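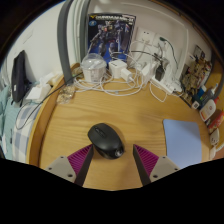 Condirix Desk Oil is the finish we reach for when a wooden desk gets used every single day and still has to look like wood. It is a slow, soft, old-fashioned sort of oil, thin enough to soak in and thick enough that you won't be chasing drips down the legs, and it has been the best-loved thing in the Prurnurura shop for longer than I care to work out. If your desktop is a light one with plenty of flowing grain, and a black mouse sits on it most of the day, you probably know the spot where that grain starts to look tired first. It's where your hand and wrist go back and forth, back and forth, all through the working week. Condirix was made with exactly that patch in mind (the rest of the desk gets to enjoy it too, of course!).

Otakar Polák mixed the first batches in Clikov for his own writing table, and the recipe has hardly moved. He did change the resin once, one June, after a warm spell left a test board feeling tacky, and he still brings it up whenever somebody compliments him. The shop sold 1,478 cans of it last year, which for a place our size meant a great deal of label sticking.

Condirix comes in two tones. Clear is the one most people want, and it deepens the color about as much as a damp cloth would. Murín is a shade warmer, with a little amber in it, and it is lovely on pale wood that you always wished had come out of the workshop a bit more golden. Neither one will hide a stain or cover a burn mark, so please don't buy it hoping for that. They are both low sheen, and if you buff the last coat well you'll get a soft glow when the light comes in sideways.
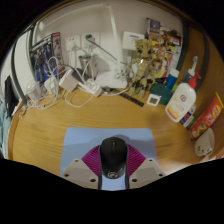

HOW TO USE IT

Clear the desk completely. I know, I know — there is always one pile of paper that seems too settled to disturb, but an oiled edge around a paper pile will annoy you for years. Mouse pads should come off too, along with anything that has rubber feet. Unplug lamps and chargers and tuck the cables out of the way before you open the can.

Sand lightly along the grain with a fine paper, then vacuum, then wipe with a barely damp cloth and let the wood dry out fully. Stir the oil well from the bottom. Don't shake it, you'll only fill it with bubbles.

Pour a small puddle in the middle of the desk and spread it outward with a lint-free cloth, working with the grain and keeping the whole surface wet as you go. Leave it alone for 45 minutes. This is a good moment for lunch, or for a walk if the weather is kind. When you come back, wipe off everything that hasn't gone in, and I do mean everything, with a clean dry cloth. People who write to us with a sticky desk have nearly always been a little too generous here and a little too shy with the wiping.

Wait 12 hours, then do the same again with a thinner coat. Two coats are plenty for most desks. Very thirsty old wood might ask for a third, and you'll know, as it will have dull patches the next morning.

The surface can take a cup of tea and some gentle typing the day after the last coat, but give it 72 hours before you set anything heavy on it or put the mouse pad back.

One serious word about cloths. Rags soaked in oil can heat up and catch fire by themselves if they're bunched up in a bin. Lay them flat outdoors to dry, or put them in a metal container filled with water, with a lid on, and then follow your local rules for throwing them out.

ON SHELVES AND HUTCHES

Plenty of desks have a shelf unit built over the top, and we are asked about those nearly as often as the desks themselves. Yes, you can use the same can for both. Start with the shelves and work down, so that any drip lands on wood you haven't finished yet. One coat is usually enough up there, unless the shelves are where you keep bottles and jars, in which case give the bottom boards the full two coats and the same long rest before anything goes back.

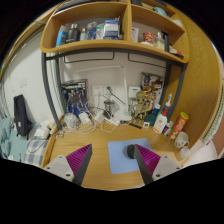 Curved edges and inside corners are best done with a small brush, followed quickly by a cloth wrapped around your finger. Oil likes to gather where an upright partition meets the shelf, and it will set into a shiny little bead if you let it. Go back over those corners a second time before you put the cloth down. The undersides of shelves can be skipped if you're in a hurry, though they do look nicer done, especially when you sit below them all day.

LOOKING AFTER THE FINISH

Day to day, a dry cloth is all it needs. For ink, fingerprints or coffee rings, use a drop of mild dish soap in warm water, wring the cloth out hard, and dry the wood right away. Please keep spray polish well away from it. When the mouse-hand patch begins to look dry again, rub a teaspoon of Condirix into that area, feather it out at the edges, wipe it back and leave it overnight. You won't need to strip or sand the whole desk.

DETAILS

Tones: Clear, Murín
Sheen: low
Coats: two, thinly applied
Between coats: 12 hours
Storage: lid pressed down firmly, away from frost and heat
Made in: Clikov

If you can't decide between the tones, write to the shop and ask for a pair of sample sachets. Try them both on the underside of the desk, let them dry, and look at them in the morning and again under your evening lamp. Otakar answers most of the letters himself, and he does like to hear what kind of wood you have.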